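1 November 2018

**Table-clearing crew, employee dining hall – paid openings at Endero**

We run the dining hall at the Jovetti campus, and we're changing how the tables get cleared. Over the next year, sorting, tray return and eventually part of the table clearing itself will move over to automated equipment from Weltel. We're looking for people who want to be in on that from the start, because the machines have to learn the work from somebody who knows it!

The hall serves 2,000 meals on a busy day. Right now our crew walks the floor with carts, picks up what diners leave, and sorts it at the back: recycling, food waste, paper, dishes. It's good, steady work, but it's hard on the wrists and shoulders, and the hour after lunch is a scramble. The new sorting line takes over the lifting and tipping at the back. What stays with people is the floor, the judgment calls (is that drink finished or did its owner just go for napkins?) and, more and more, the job of showing the equipment how things are done.

That last part is new, and we think it's the fun bit. You'll spend part of each shift with a hand-held gripper, picking up bottles, cups and wrappers one at a time, at a normal pace, while the hall is open. The recordings go to Weltel, whose engineers use them to teach an arm to do the same.

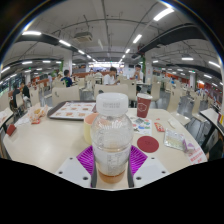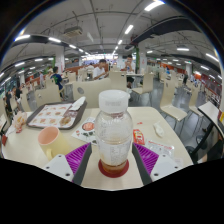

Bottles with a little drink left in the bottom are harder than they look, according to Ferri, who has been on the crew since April: the weight shifts when you tip them, and after a week with the gripper you start noticing how much your own hand was doing without telling you. Ferri also wanted it said that the first few days are slow and a bit clumsy, and that the evening crew would like somebody who's good company.

**What you'll do**

- Clear and wipe tables during lunch or dinner service
- Record pickups with the gripper, up to 2 hours a shift, with breaks
- Feed the sorting line and fix small jams (we'll train you)
- Tell us what isn't working – we hold a short crew meeting every week and things do get changed after it

**What we're looking for**

You don't need a technical background. Patience helps, and so does being comfortable around diners, who will ask what you're holding. You should be able to stand and walk for most of a shift. Left-handed applicants are very welcome, as nearly all our recordings so far are right-handed.

**Hours, and what happens to the jobs**

There are 5 openings, all part-time, lunch or dinner. Nobody on the current crew is losing hours to the new line, and that's written into the agreement for this site. Once you've recorded 150 hours you can apply for the line operator grade, at a higher rate.

To apply, stop by the Endero office next to the tray return and ask for a form, or leave a note with your name, phone number and the shifts you could work.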